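I moved to Drodasitz in August, and I still write my shopping list in two languages. My neighbor Ravinder corrects the English part. He says "breads" is wrong, but I like it.
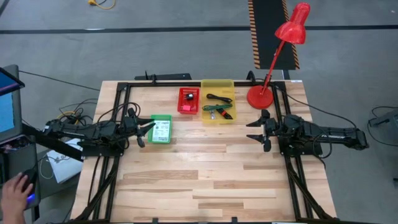
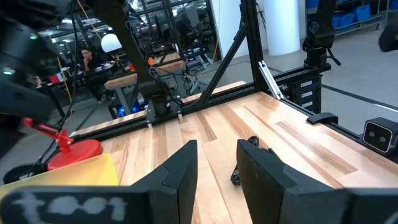

Photos: Ghislain Petrenko

On Tuesday I walked to the market and learned the word "scallion." In my old dictionary, from the year 2000, I had found only "green onion." I bought 2 bunches, one for each word. Next week I want to ask the seller how she says "leek," because I am afraid of this vowel.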